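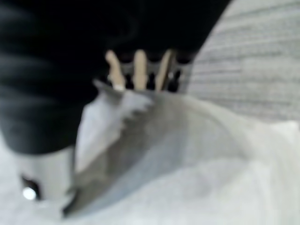
Filippos Deligiannis wrote in after the last post to say he'd never bother with an aftermarket bellows, he just wraps the wrist in tape every October and gets on with his life. Fair enough, Filippos! I did the tape thing too, and I spent a whole afternoon scraping the glue off, so this year I bought the Junari bellows kit instead and I've now lived with it long enough to have opinions.

Quick background if you're new. I look after one small bench arm that does handling work, mostly light stuff, lots of cloth and little hand tools. It's a Plekton arm, bought used, and it came with a rubber boot over the wrist that was already tired. Fabric sheds. You wouldn't believe how much fuzz one towel gives off until you've pulled it out of a wrist joint with tweezers. The boot is there to keep that stuff out, and once it cracks you're cleaning the joint far more often than you want to.

The kit costs $70. For that you get the bellows with the collar molded on, a strip of rubber lubricant in a sachet, a new retaining ring for the top end and a folded sheet of instructions that I would call optimistic. The drawing shows the ring going on from the wrong side. I followed it, swore, took the ring off again, and did it the way the old one had been. If you've changed one of these before you'll be fine. If you haven't, take a photo of the old one before you touch anything (please, please do this).

Fitting goes like this. Power off, air off, and wait a minute. Take the tool off the shaft and lay it down where it won't roll. I spread a cloth under the wrist every time, because the screws are tiny and the floor under my bench eats them. Then you work the old boot down by hand, wipe the shaft with a dry rag, put a smear of the lubricant inside the new collar and slide it up. The first fold doesn't want to go over the shoulder at all. Warm it with your hands for a bit and it gives in. No screwdrivers! I nicked the very first boot I ever changed with a screwdriver and it split along the nick in a matter of weeks.

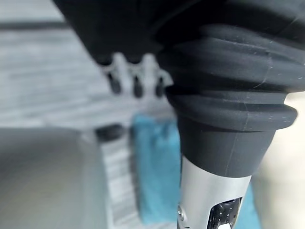
Once it's on, jog the wrist slowly through everything it can reach before you put the tool back. What you want to find out is whether the folds bunch up on one side when the wrist tips over, and mine did, a little, until I turned the whole thing a few degrees. Agathe Riviere uses the same kit on her arm and told me to line the seam up with the cable side and leave it there. I've done that since and I've had no bunching, so thank you Agathe. The sheet doesn't say a word about it, which is annoying, given that it's the one tip that made the job come out right.

How does it hold up? Junari says to replace it at 2000 hours or two years, whichever comes first. I'm nowhere near either, so I can't tell you if that's true. So far the rubber has stayed soft and I haven't found any cracks down in the folds. It does pick up dust like crazy, and it scuffs if you so much as look at it, but scuffs are only looks. I wipe it with a barely damp cloth on Mondays. Keep solvents away from it. I used a citrus cleaner on the old boot and it went sticky.

My gripes: the instructions, obviously, and the sachet, which has enough lubricant for one go and none left if you have to redo it like I did. Papadakis sells a similar boot that comes with a proper little tube, though the collar on theirs was too loose on my shaft and I sent it back. I'd also love a version that opens along the side, so you could swap it without pulling the tool and then checking your tool offset all over again. That check takes me longer than the swap does.

Would I buy it again? Yep, and I've got a spare in the drawer. If you run anything that handles towels or rags, get one before the old boot goes, and wipe out the joint while you're in there.

Related posts
Checking your tool offset after a tool change
Grovinus bench clamps: six months in
What I keep in the wrist service drawer
Papadakis air regulator, a short and grumpy review

We use cookies to remember your settings and to see which posts get read. By continuing to browse you agree to our cookie policy. Accept | Manage preferences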